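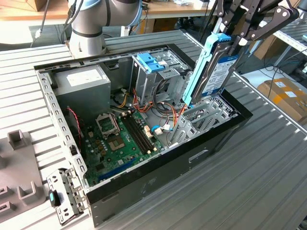

Every February I get the same phone call from my mother, and it goes like this: she has lost a picture, she knows she has it, and she would like me to tell her where it is. This year it was the one of my grandfather standing in front of the bakery in Miltow with flour up to his elbows, and I spent most of a Saturday looking for it. I looked on my phone, I looked on her phone, I looked through an email account I had forgotten I owned, and in the end I was down in the basement with the old desktop computer. If you have a tower like that at home, your family's pictures may well be sitting on a hard drive, a flat block that can ride in a plastic caddy like the light blue one here, and it's worth finding out before the machine goes to the curb. Ours had 636 pictures on it that were saved in no other place. My grandfather was number 301, filed under "misc."

So that's my subject for this month's newsletter, and I hope you'll put up with me, as it runs a bit longer than my usual piece on the soup supper. I want to talk about getting family pictures into some kind of order while the people who can name the faces are still around to ask.

The first thing I'd say is don't begin with the boxes. I know the boxes are calling to you! They're in the closet, they smell like your aunt's house, and once you lift a lid you'll be sitting on the floor until dinner. Begin with a sheet of paper and write down every place your pictures live: phones, the old camera in the kitchen drawer, discs in the car for some reason, albums, the envelope behind the encyclopedias. Mine filled both sides of the page. It was a little discouraging, I'll admit, but I've crossed off a good part of it now, and crossing things off is a great pleasure at my age.

Then pick one small pile. I picked the wedding pictures from my mother's side, the Szczepańska cousins, who all married within a few summers of each other and all seem to have worn the same veil. I laid them out on the dining room table after supper on a Thursday and called my mother over, and we had the best evening we've had in ages. She talked and I wrote. I had a soft pencil and put the names very lightly on the back, near the edge, and I'd urge you to use pencil too, as ballpoint can press right through to the front and I have a christening picture with "Easter??" embossed across the baby.

If you're not sure of a name, write down what you do know. "Lady who lived over the hardware store" is a perfectly good caption. Somebody's cousin may read it someday and know exactly who she was. My mother and I argued for a good half hour over whether a certain man was her uncle or the fellow who came to fix the stove, and I wrote down both.

For the scanning, I have gone back and forth. I did the first batch at home on the flatbed, which was slow but gave me a chance to look at everything properly, and I found my own self in the background of one of them, eating cake with my hand. The second batch I took down to Trernus, the copy shop next to the old post office, and they were very kind about it and didn't mind that some of the pictures still had black album paper stuck to the back. If you've got one of those sticky albums where the page won't let go, please don't pull. A length of plain dental floss slid slowly behind the print will often do it, and if it doesn't, just scan the whole page and leave the poor thing alone.

Now for names on the computer. I put the year first, then the family, then whatever is going on — so a folder might say 1974 Szczepańska wedding Miltow. It isn't pretty but it sorts itself into order, and my mother can find things without calling me. Where I don't know the year I put the decade and leave it there.

And make copies, please. I keep 2 besides the one on my own computer, and one of those lives at my sister's house in a cookie tin. Tadeusz Pawłowska from the Tuesday card table keeps 4 and I used to tease him about it, until the pipe burst over his study and he lost a whole shelf of albums and hardly a single picture.

We're going to have a naming afternoon in the back room of the library next month, with coffee and that poppy seed roll people always ask about. Bring one envelope of pictures, no more than you can hold in one hand, and bring a relative if you've got one handy. I'll have pencils, cotton gloves and a couple of good lamps. If you're bringing anything to do with the old Tronik factory picnics, come early and sit by me, as I'm still trying to work out who is in the second row.

My mother has the bakery picture on her refrigerator now, under the lobster magnet. She called yesterday to ask where the one with the dog went.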